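The Mernatby Play Library Newsletter

FROM THE WATER PLAY SHELF
by Fenna Vanhove

Hello again, everybody! It has been a long gray stretch, and I know a good many of you have been asking when the water things would be coming back out of the cupboard. Well, they are back, as of 2021-04-06, and I have spent a very happy week going through them with a dish towel over my shoulder and a cup of tea going cold on the windowsill.

For those of you who joined over the winter, the water play sets are the ones in the big mesh bags on the bottom shelf, underneath the train tracks. They go home with a family for two weeks at a time, same as everything else, and last year the library made 2,728 loans altogether, of which 191 were water sets. That may not sound like a lot next to the puzzles, but remember that we only have a few of them and that hardly a soul wants one in the cold months (except the Givow Street families, bless them, who use theirs in the bathtub all year long).

I want to start with the big clear containers, which are the part people tend to leave behind on the shelf when they're in a hurry. Please don't! They make the whole thing so much easier. You fill one at the kitchen sink, carry it over to wherever the children are set up, and then all the little cups and buckets can be filled from it without a trail of drips down the hall. 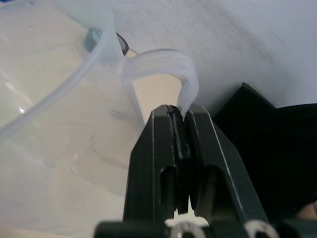
One of the see-through containers, with its wide curved handle.

The plastic on these does go cloudy after a while, and I've had two or three notes asking whether that means they're dirty. In most cases it's just age and hard water. A soak in warm water with a good splash of white vinegar helps a bit, and after that I'd leave well enough alone. Please don't go at them with a scouring pad. I did that to one of my own at home and it looked worse than when I started.

Now, about the activity itself. A lot of parents tell me they put the water out and their child splashes for five minutes and wanders off, and they feel they've done something wrong. You haven't, but it does help to give the water somewhere to go. Two buckets and a cup is really all it takes to get started. My granddaughter will stand at the table in Lilusitz for most of a morning moving the same water back and forth, with her tongue stuck out, and heaven help you if you offer to assist.
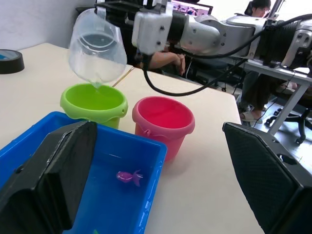

Pouring is a bigger job for small hands than we grown-ups remember, and I'd suggest starting with only a little water in the cup until they have the feel of it. It's also nice to be able to talk about where the water is going, and colors are a great help there. With a green bucket and a pink one side by side on the table, you can say "some for the green one, please," and let them tip a thin stream in from the clear cup, and then have a turn with the pink one. A towel under everything is wise. Two towels is wiser.

Once the pouring has worn itself out (and it will, usually just when you've sat down), bring on the fish. They are the favorite of every child who has ever borrowed the set, and they are also the thing most likely to come back to us short, so do check under the couch and in the bottom of the bath before you pack up.

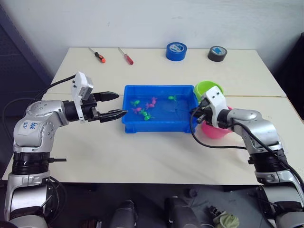

Sorting games are lovely with this set, and they need hardly any setting up. I like a shallow tray better than a deep tub for it, so little arms can reach right across, and a couple of inches of water is plenty. Four green fish and three pink ones floating in the blue tray will do very nicely for a first try: ask for all the greens, then all the pinks, and have a bucket waiting beside the tray for the catch. Older brothers and sisters can scoop with the cup, which is harder than it sounds when a fish doesn't care to be scooped. And as always with water, please stay right there beside them the whole time, however shallow it is.

When you bring a set back, tip everything out, dry the tray, and leave the buckets upside down overnight before they go in the bag. If something has cracked or gone missing, just pop a note in with it. There's no charge, I only like to know so I can look for another. The sign-up sheet for July is already on the door, and it fills up fast, so put your name down next time you're in.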